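Leltirora adds two hi-fi components to Sæther range

Leltirora has announced two new products in its Sæther line of home audio equipment, the Hendham integrated amplifier and the Mellia bookshelf speaker. Both will reach dealers in March.

The Hendham replaces the company's first amplifier, of which 3,087 were built. It keeps the same case size and adds a phono stage for moving magnet cartridges, a headphone output and 4 digital inputs. The volume control is now a stepped attenuator, and the power supply has been moved to its own compartment to lower noise.

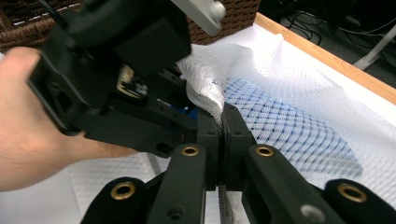
A black hand-held gripper, held in the left hand.

The Mellia is a two-way speaker designed for small and medium rooms. It has a rear port and can stand on a shelf or on the matching stands, sold separately. Foam plugs for the port are included for listeners who place the speakers close to a wall.

"Owners of the old amplifier kept asking us for a phono input, so we started there," said Gwenaël Guillot, head of product at Leltirora. "The speaker took longer. We went through 3 crossover designs before we settled on one."
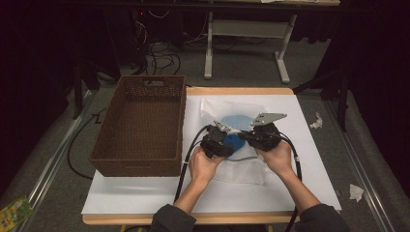

Wicker basket and two hand-held grippers at a light wooden table.

The company expects to make around 4,000 pairs of the Mellia in the first year. Both products come in black or silver and carry the same warranty as the rest of the Sæther line. Owners of the earlier amplifier can still send it in for service, and spare parts remain in stock.

Dealers who want a demonstration pair should contact their regional sales office.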